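Search this site
Type and press enter

Skovance had 28 riders signed on for the hare scramble, which is more than I expected with Irnisach running its flat track night the same weekend. I took the 250 and left the big bike at home.

The course was the long loop again, down through the creek bed, up the logging road and back along the fence line. They had cut a new section behind the pits with two tight left turns in the trees. I didn't like it on the first lap and I didn't like it on the fourth. My bars are too wide for it.

I started on the third row and got away fine. By the end of lap two I was running ninth, then I stalled on the creek exit and lost three places getting it going again. The clutch had started to drag by then. I finished eleventh. Race time was 60 minutes plus a lap, and my arms were done well before that.

I had new tires from Drenix, and the rear looks good for another race. The front I'm less sure of.
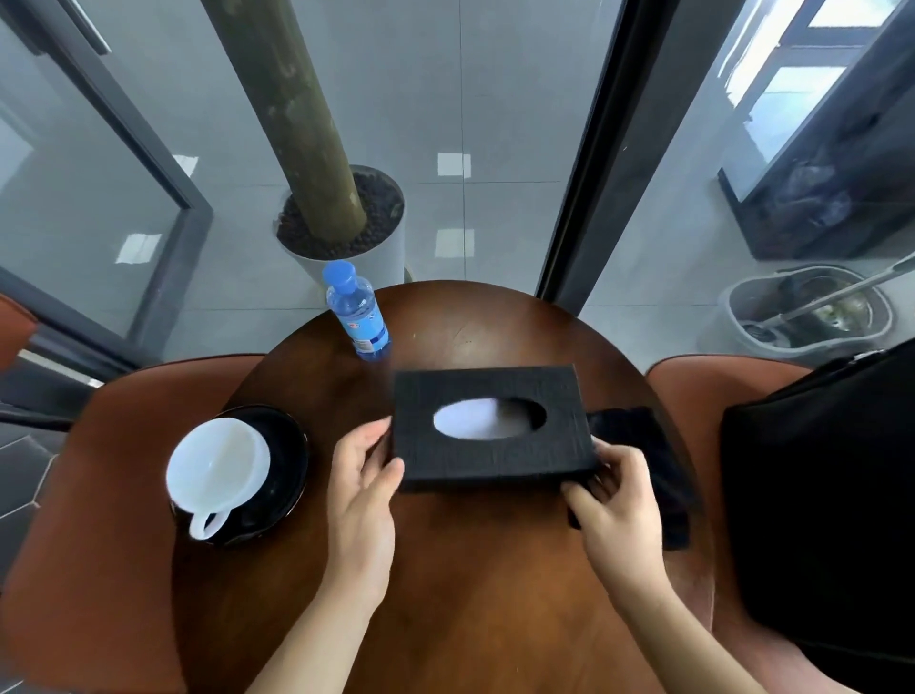
Édgar Ñahui thinks the clutch was dragging because I adjust the lever with the engine cold, and he told me to leave more free play and check it again after the sighting lap. I'll try that at Katona in April. Entry there closes on Wednesday and I still need to find my transponder mount.

Posted in: Racing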